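The Case for Fewer, Better Demonstrations

Opinion. November 28, 2025

Organizations that train robots by demonstration have come to report their progress in a single number, the count of recorded episodes. The figure is easy to produce and easy to compare. It appears in grant reports and on the first slide of most presentations. It is also a poor guide to what a policy will learn, and those who fund and manage this work should stop asking for it first.

The Bostevari program offers a useful case. Between April and the end of the summer, its two collection sites recorded 2264 episodes of tabletop handling with a two-arm station. The tasks were ordinary household ones: lifting a cup, hanging a cloth, moving a package from one place to another. Every episode was saved, given a task label and passed to training. When the set was reviewed, 437 episodes were found to be usable without correction. The remainder had late starts, wrong labels, long pauses while the operator decided what to do, or a final position that did not match the written instruction.

It would be unfair to blame the operators. They were assigned a daily quota, and they met it. A person who must complete a fixed number of episodes before the end of a shift will place the object where it is easiest to grasp, and will place it there again the next time. The result is a large collection of nearly identical motions. A model trained on it performs well in that one position and badly a hand's width away.

The details of the work deserve more attention than they receive. An operator guiding a gripper onto the rim of a small cup makes a series of decisions about height, angle and the moment of closing. If one operator grasps from above and another from the side, and neither choice is written down, the model receives two answers to the same question and tends to produce something between them.
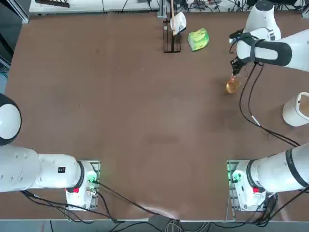 Omerović has argued that variety takes care of itself once enough people are collecting, and that review time would be better spent on more recording. Large sets forgive small errors, in this view, and a strict reviewer may throw away exactly the odd cases a robot will later meet.

The second part of that objection is serious. An awkward grasp followed by a clean recovery is among the most valuable things an operator can record, and a careless review will delete it. The answer is to give reviewers a written standard that separates a recovery from a mistake. The Serska guidelines, adopted at one of the Bostevari sites, do this in 34 short rules. Reviewers there mark the point at which an attempt goes wrong and the point at which it is put right, and the episode is kept.

The first part is harder to accept. More people bring more variety only if the starting conditions are allowed to vary, and under a quota they generally are not. The position of each object should be set by the collection plan and changed on a schedule. The same applies to the resting position of the arm that is not in use, to the lighting, and to any other items left on the table. These matters are tedious to administer, and they belong in the budget from the beginning.

Cost will be raised, and it should be. Review is skilled work. An hour spent checking episodes is an hour in which the station may stand idle. Yet the Priminia group, which moved its reviewers into the same room as its operators, found that most labeling problems could be settled on the day they arose, while the operator still remembered the attempt. Corrections made weeks later were slower and often amounted to guesswork.

Funders can help by changing what they request. A progress report should state how many episodes passed review, under what standard, and across how many distinct starting arrangements. It should include the rejected share and the grounds for rejection. Programs that publish these figures will look smaller for a year or two than those that do not, and they should not be penalized for it when renewals are decided.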